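Home | Shop | Basket care | Workshops | FAQ | Contact

Frequently asked questions

Last updated: August

What are your baskets made of?

Most of our range is willow or rattan. A few of the smaller trays use seagrass. The material is given on each product page, under the price. If you bought from our shop in Drancombe and no longer have the label, send us a photo and we will try to tell you which it is.

How should I clean a wicker basket?

Use a soft brush or the brush head of a vacuum cleaner once a month. For marks, wipe with a damp cloth and a drop of washing-up liquid, then wipe again with clean water. Leave it to dry in a room with some air moving through it. Don't put it on a radiator.
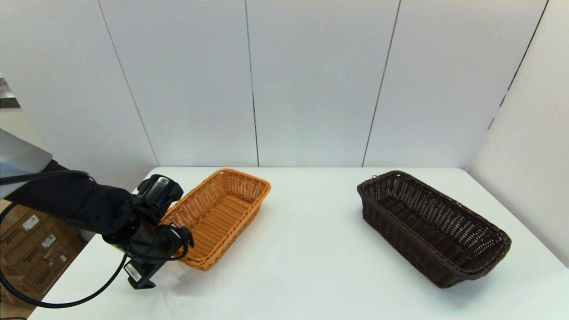 A light tan wicker basket on a white tabletop.

My basket creaks. Is something wrong?

No. Wicker creaks when the air is dry, mostly in winter with the heating on. A light mist of water on the outside every few weeks will usually quieten it.

Can I keep a basket in the bathroom?

Yes, if the room has a window or a fan that gets used. Mould starts on the underside, so turn the basket over now and then. If you find any, brush it off outdoors and wipe the area with white vinegar.

Will the colour change?

Natural wicker changes with age. Willow goes darker and some rattan turns more orange, and strong sun will fade either of them. Two baskets bought a year apart may not match, even in the same style. If you want a matching pair, order them together. 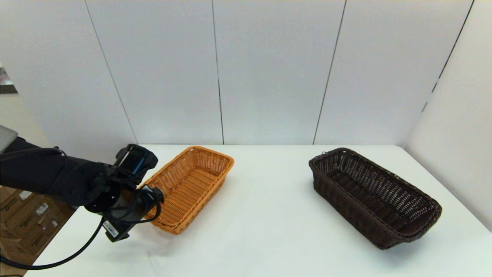
Dyed baskets fade faster than plain ones. The Keltum range is dyed, so we suggest keeping it away from south-facing windows.

Can you repair a broken handle?

Usually. Kanchan Dwivedi does our repairs and can replace handles, rims and single broken stakes. Please email photos before you post anything. Repairs take 14 working days from when the basket reaches us. We can repair baskets bought elsewhere, but not painted ones.

Do you make baskets to size?

Yes, in willow only. Send us the height, width and depth of the space in centimetres and say whether you need a lid. Peninah Kinyua will reply with a price.

How much is delivery?

Delivery is free on the Maurya log baskets. For everything else the cost is shown at checkout. You can also collect from Drancombe, or from our Jiltport stall on a Tuesday if you tell us beforehand.

Can I return a basket?

Yes, within 14 days, unused and with the label still on. Made-to-size baskets can't be returned unless there is a fault.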